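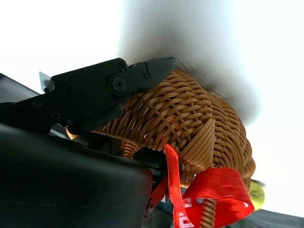 1. We rewrote our working rules for two-handed tabletop tasks at Prokside this month. A few people asked what's in them, so I'm going through the main ones. The fruit basket task is where most of the arguments happened, so most of my examples come from there.

2. Background: the old rules were one page and were written for boxes and cups. Hard things with flat sides. Then we added wicker, ribbon, fruit and a lidded jar to the object list and the page stopped covering what operators were seeing.

3. Honeylyn Estrella did the first draft. I did the second, and Eduardo Panganiban from Lovholm reviewed it as an outsider. He crossed out a lot of "should." Either it's a rule or it goes in the notes at the back.

4. Rule one is about where you grip. Every object gets a written grip zone before it goes on the table. For a basket, that's the rim or the handle. Body of the weave only if the task sheet says so. "Wherever looks good" was the old rule and you could tell.

5. Grip zones are written in words, with no diagrams. People objected. But a diagram shows the basket at one angle and the operator gets it at all the others. "Rim, clear of where the handle joins" works from any side.

6. Force. Woven rims get the lower of our two force settings. You need a sign-off to go higher, and the sign-off is per task, so you can't carry it over to the next basket. Fruit gets the lower setting too.

7. Loose material: ribbon, string, tags, anything that hangs. Before closing on a decorated object, look through the wrist view and say where the ribbon is. Out loud. If you can't tell whether it's between the fingers, open and come in again.

8. That one got the most pushback, because it's slow. We timed it. It adds 4 seconds to an episode. I can live with 4 seconds.

9. Related: the wrist view and the head view are both required for an episode to count. If one drops out, stop. The wrist view can get very washed out against a light background and still be useful at the contact point, so overexposed areas alone don't fail it. Losing the fingertip does.

10. Inspection. Check the finger screws and the pivot bolt at the start of each shift and again after any hard contact. We use the same sheet as the Belmonte site so the two logs can be compared. Initials and time of day, every line filled in. A tick running down the whole column gets the sheet sent back.

11. If a screw is loose, the hand is out until it's been tightened and rechecked by a second person. No "finish the batch first." We had that habit, me included.

12. Table layout. Only the objects on the task sheet, and they start inside the reach area. Round fruit is the problem here. A pear set down badly will roll, so it gets placed on its side and you take your hand away slowly. Nothing goes on or next to the cable slot.

13. Speaking of the slot: cables for the arm are to be checked for slack through the full motion before power goes to the hands. Someone walks the arm through at low speed while a second person watches the cable loop at the wrist. Do both arms, even if the task mostly uses one.

14. Two hands near one object. One hand is named as the holding hand and the other as the working hand, and the names go in the episode header. The holding hand doesn't move while the working hand is inside the rim. If they need to trade roles, both open first.

15. Typical case with the apples in the basket: left hand at the left rim, one finger over it, right hand coming in low toward the front. The ribbon trails down the front and over the side, so the right hand has to be called clear of it before it goes any further.
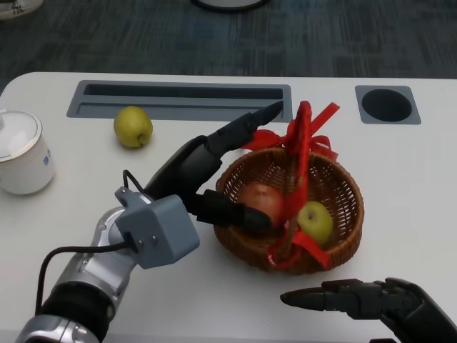
16. People. Nobody reaches over the table while the arms are powered. Fruit rolls off, you leave it. Press stop, wait for the light, then pick it up. This was already a rule. We moved it from the bottom of the page to the top of it.

17. Labeling failures. The old log had "success" and "fail" and that was it. We now have a third, "completed with contact," for when the task gets done but something was touched that shouldn't have been. A finger brushing the bow is a contact. So is nudging the jar.

18. We went back through 1139 basket episodes in Drostamau and relabeled them with the new category. 130 of them moved out of "success." I was expecting fewer. Most were ribbon or handle, and a small group was fruit getting pushed against the far side of the basket.

19. None of those 130 got deleted – they stay in the set with the new label. Deleting episodes because they look bad on a summary is now against the rules in writing. If you think an episode is unusable, you flag it and somebody else decides.

20. Object wear. Wicker frays. A basket with a broken strand in the grip zone gets retired from gripping tasks. Fruit gets swapped when the skin is damaged, and the swap goes in the log, since a new apple is a different weight from the old one. Ribbons get retied to the same spot on the handle each Monday.

21. Things we left out: a maximum shift length (it's in the site rules already), and anything about glass. We don't have glass on the list. When we do, it gets its own page and it won't be me writing it.

22. Still open: how to score a grip that's inside the zone but at a bad angle. Honeylyn wants it as a contact. I think it's a note. Eduardo said pick one and be consistent, and we haven't picked.

23. The full thing is 2 pages. We kept it to that so it can be taped up next to the station, front and back side by side. If you run a similar setup and want the inspection sheet, message me and I'll send the blank one. Please don't ask for the one with our initials on it.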